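The bedside table I can't stop thinking about

6/25/26

So I'm back from Toledo, and I have a whole list of things I meant to write up (the pie place! the glass museum!), and what I want to talk about is a nightstand. Bear with me.

We stayed at the Usix, room 241, and I dropped my bag and went straight for the little round table by the bed. It's a drum. A proper fat wooden drum on short black metal legs, tucked right into the corner next to the gray headboard. At home I have a square thing from college with a drawer that sticks, and I've bruised the same hip on it more times than I can tell you. A round one has no corners! I'm 5 feet tall and wide awake at 2 a.m. most nights, so this matters to me.

The other thing I loved is the rim. The top has a slightly raised edge all the way around, so in theory your lip balm doesn't roll off and vanish under the bed. There's also a thin dark seam across the front part of the top, and I'm pretty sure there's storage in there, but I didn't want to be the guest who pried up the furniture.

And then there's the phone. A real corded desk phone, black with a creamy white front, and that coiled cord already in a tangle. I grew up stretching one of those around the kitchen door. Add the TV remote and you've used up a fair bit of the top, so my water glass and book had to negotiate.

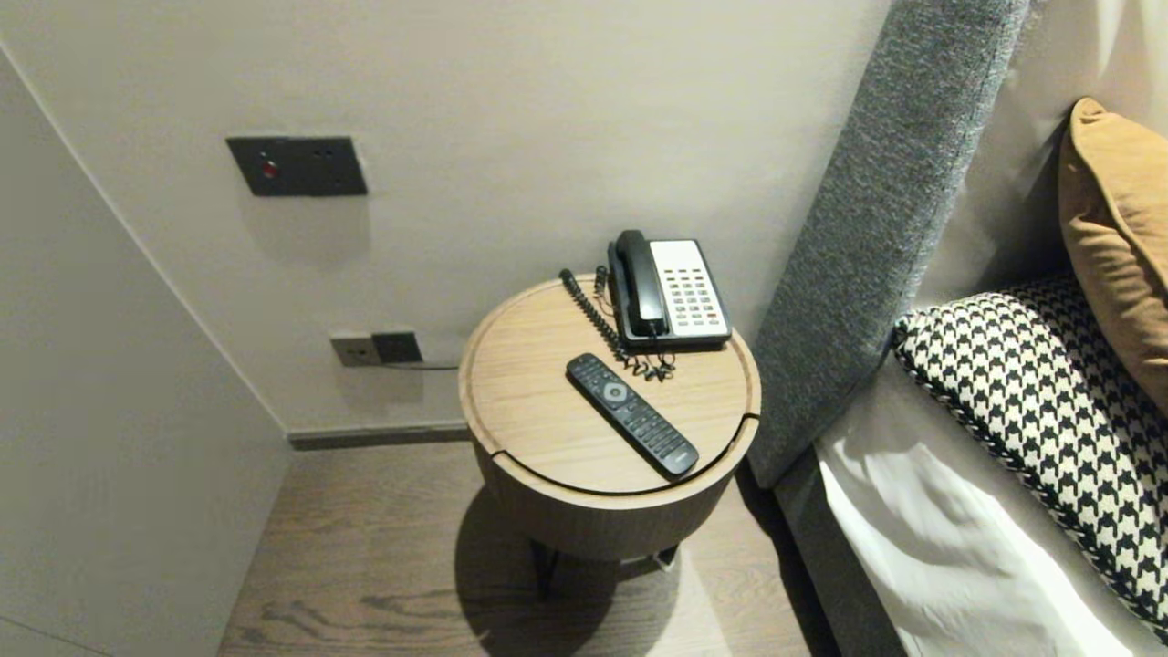 Okay, so can I have one at home?

I've been looking, and it's harder than I thought. Narkeck has a drum table I like, but it comes in one size and it's too tall for our bed. Cinent makes a shorter one with a plain flat top and no rim, and I know myself, I'd lose an earring in a week. The nicest I've found was $1185, and I closed that tab very fast.

My rules so far are pretty short. It has to be low enough to reach lying down. It has to sit off the floor a little so I can get the dust out. And I want wood with some grain to it, because my painted one shows every single coffee ring. The warm kind, too, a bit orange in the light, with those fine little streaks and a nice thick edge to run your thumb along. My husband says we should wait until August when everyone marks things down, and he's probably right, but I've already cleared off the old one and put the lamp on the floor. There's no going back now!

If you own a round nightstand, tell me what you keep on it and whether you miss having a drawer.

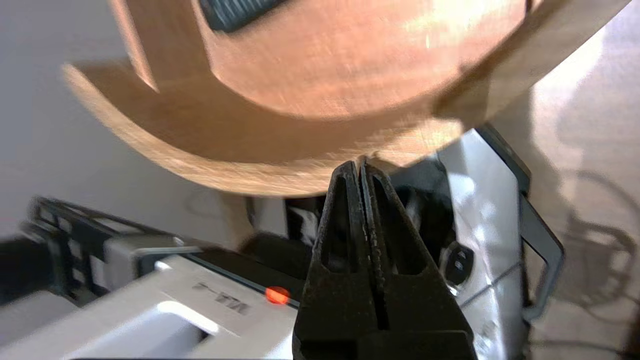 Edem Ofori
We've had a round one for 7 years and I do miss the drawer, a lot. I ended up hanging a pocket organizer off the side of the mattress for chargers and tissues. Get one with a lid if you can. Mine's open on top of the legs and that's it, so everything I own is on display.

Mebrat Ejigu
Measure the gap by the wall first! Round tables leave a funny little space behind them in a corner and my glasses have gone down it twice.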